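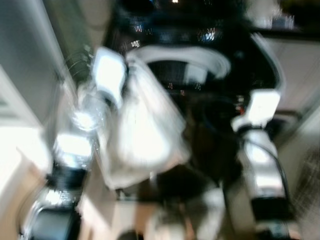

All go over a shiny black surface.

Twenty-odd years of other people's sofas

She wants to do this in the van. Fine, we do it in the van. Handbrake on, flask between us, wipers still going though the rain stopped before I got in. The owner of Flalance, the removals firm in Nidemton, has been moving people in and out of houses since she was nineteen and would like it known, before anything else, that she doesn't do pianos any more.

"Uprights, maybe. If it's ground floor to ground floor and they ask nicely. Grands, no. Ring somebody else."

She won't have her name in. "Put the firm. The firm's on the van." So, the firm. Two vans, in fact, the big one and the one we're sitting in, which is called the small one and isn't small.

I'd come to ask about moving house. What people get wrong, what it costs, why everybody comes out of it swearing they'll never do it again. She has views. She had views before I'd got the notebook out.

Packing, or not packing

"They start with the wrong room," she says. "Always the kitchen. They get all keen on a Sunday, pack the kitchen, then they've got a week and a half of eating off a saucepan lid."

Where should they start, then?

"Loft. Shed. Under the beds. The stuff you don't look at. And you'll chuck half of it, so that's half of it I don't have to carry."

She is strict about boxes. Hates big ones. A big box gets filled with books, she says, it's a law of nature, and then the bottom goes on the stairs. Books in small boxes. Duvets in big boxes. Anything soft is packing material, she doesn't see why people buy bubble wrap when they own towels.
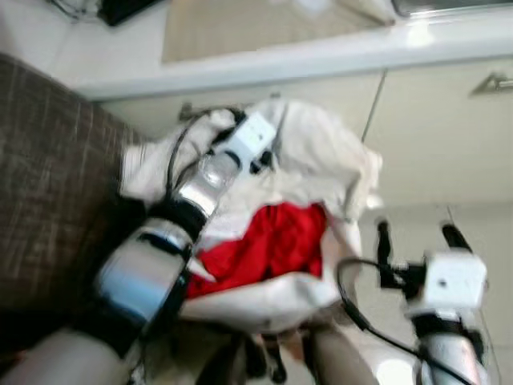 "And write on the side," she says. "Not the top. When they're stacked up I can't see the top, can I. People write this lovely long list on the lid, every fork, and then I put another box on it. Side. Big letters. The room it's going to, not the room it came from. I don't care where it came from, I was there."

What about the labels you can buy, the colour ones? She makes a face. She tried an app once, Odine, a sort of stock list where you take a picture of each box and it gives you a code. Lasted one job. The customer's phone died at the motorway services and that was the whole list gone till somebody found a charger.

"Marker pen," she says. "Never goes flat. Well, it dries out. But they're cheap."

The money bit

I ask what a move costs and she does the thing of sucking air through her teeth, then laughs at herself for doing it. A one-bed flat, same town, no stairs to speak of, £300. A family house with a garage they haven't opened properly in years, going to the other end of the country – around £3000, and that's with them packing their own.

"People look at that and think, I'll hire a van. And some of them should. If you've got mates and it's a flat, hire a van. I tell them. I'm not going to starve."

But?

"But they think it's one trip. It's never one trip. It's three trips and the van's due back at five and they've still got the fridge on the pavement. I've been rung up by people standing next to the fridge."

Does she go? She does go. Charges them for it.

She's less relaxed about firms that quote over the phone without coming round. You say "three bedrooms" and the man says a number and then on the day there's a row on the drive. She always comes round. Opens cupboards. Asks about the loft. People lie about the loft, she says, not on purpose, they've just forgotten it's up there. She's learned to ask to see the ladder. If the ladder's shiny there's nothing up there. If it's worn there's a day's work.
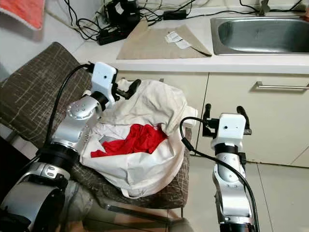

Yuxi Shao

We stop so she can take a call. Somebody's completion has slipped to Thursday and they've already stripped the beds. She is very calm with them. Kinder than she's been with me, if I'm truthful. "Put the kettle on," she tells them. "You've still got the kettle out? Good. Then you're alright." She moves a job, rings the lads, moves another one, writes it on the back of her hand.

It happens most weeks, she says when she's done. The chain goes wrong somewhere up the line, someone you've never met hasn't signed something, and a family of five is sat on boxes with their coats on. She can't do anything about solicitors. What she can do is keep the van loaded overnight if she has to and not make a fuss about it. She doesn't charge for the first night. I ask if I can print that and she thinks about it. "Go on. They all know anyway."

What's the hardest kind of job? I'd expected her to say stairs.

"Divorces are quick, weirdly. They've already done the arguing. It's all got stickers on. No, it's when someone's going from the big house to the little one and it's just them now. They've lived there forty years. And they stand in the hall and say oh, I don't mind, take what you like. They do mind."

She goes slower on those. Doesn't book anything after. There was a man on Zhong Street, she says, a retired bus inspector, who wanted every single thing carried past him so he could look at it before it went in the van. Every lampshade. Her lads were going spare. She made them do it.

"It took till gone eight. He said thank you at the end and shook all our hands. Then he couldn't find his glasses and they were in the van."

Were they at the bottom?

"They were at the bottom."

She doesn't tell it as a sad story. She has got a biscuit on the go by this point. But she's quiet for a minute after and I look at the wipers.

I ask if she's moved much herself. Twice. Once out of her mum's and once into the place she's in now, and the second time she did everything she tells people not to. Started with the kitchen. Couldn't find the bed bolts. Slept on the matress on the floor for most of a month with all her own tools in the hall.

"You can't see it when it's yours," she says. "I'd have sacked me."

Has the work changed? Bit of it. Less furniture handed down, more flatpack that won't survive being taken apart. She'd sooner carry an old oak wardrobe down three flights than a chipboard one down one, because the oak one's still a wardrobe at the bottom. Televisions used to be heavy and tough and now they're light and break if you look at them. Everybody has a exercise bike. Nobody's is ever in the room they said it was.

The thing she'd really like to change is parking. Ask the neighbours, she says. The night before. Knock on the door. People will spend thousands of pounds on a move and won't knock on a door, and then it's an eighty-yard carry round the corner in the wet and she's the one getting the looks.

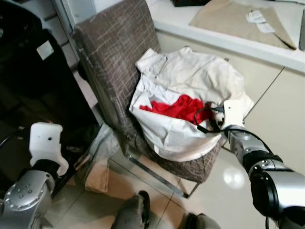
What to keep out of the van

Last thing, I ask for her list. She's obviously given it hundreds of times, she doesn't even slow down.

Kettle, mugs, milk. Loo roll. Phone charger. Any tablets you take. The bedding for the first night, in a bag, in your own car. Screwdriver. The bolts for the bed, taped to the bed, not in a safe place – "there's no such thing as a safe place, it's just a place you can't find." Keys, obviously, both lots. Cat, if there's a cat. Passport and the house papers. Light bulbs, as some people take theirs with them and you'll walk into a dark house at teatime with a lasagne.

"And make the beds first," she says. "Before you unpack a thing. You'll hit a wall and it'll be sudden, and if the bed's made you can just get in it."

Not the kitchen?

"Get chips."

One of the lads bangs on the side of the van. They're wanted the far side of town, a second-floor flat, lift out of order. She hands me the flask to hold while she finds first gear, then remembers I'm not coming, and I climb out and give it back through the window.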